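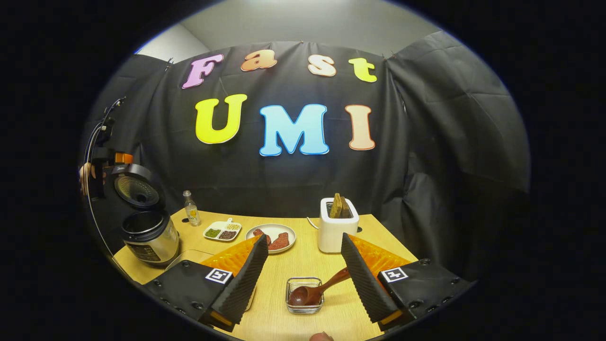
3.2 Setting out the ingredients

We asked all 52 cooks to put everything they wanted for a one-pot rice dish on the table before starting, in whatever arrangement felt natural. We had expected this to be the dull part of the session. It became the part we most enjoyed watching, and it gave us much of the material for Section 4.

The first thing to settle was where the rice cooker went. Most cooks pushed it to one end of the table and built the rest of the layout outwards from it, so that the middle stayed free for the hands. Left-handed cooks often did the reverse, and two of them moved the cooker again once the plates were down. Many also opened the lid straight away, well before anything was ready to go in. Apolline Rolland, who ran the February sessions, began noting this on her sheets as "lid first", and we have kept the name. Lid-first cooks tended to place their plates closer to the pot and to leave more room behind them for bottles.

Small ingredients were a delight to study! Given the choice between separate bowls and a divided tray, cooks chose the tray for anything used by the pinch or the spoonful: chopped greens, dark toppings, seeds. A tray with three compartments keeps these within one reach and still lets each be taken alone. Figure 1 has such a tray beside a small glass bottle, with two pieces of raw red meat on a round white plate to its right and the cooker open at the far left of the table. We coded this as a "side pot, split tray" layout.

Raw meat nearly always had a plate to itself. Only 6 cooks put vegetables on the same plate, and 4 of those later asked for a second one. Bottles were less predictable – some cooks lined them up along the back edge, others kept them next to whatever they were meant to season. Clotilde Royer has suggested that the second habit comes from cooking in narrow kitchens, where there is no back edge to speak of. We like this idea very much, but our questionnaire did not ask about kitchen width and we cannot test it.

Layouts were coded separately by both authors. They disagreed on 9 tables, mostly over whether a bottle belonged to the back row or to the plate in front of it, and these were settled by discussion.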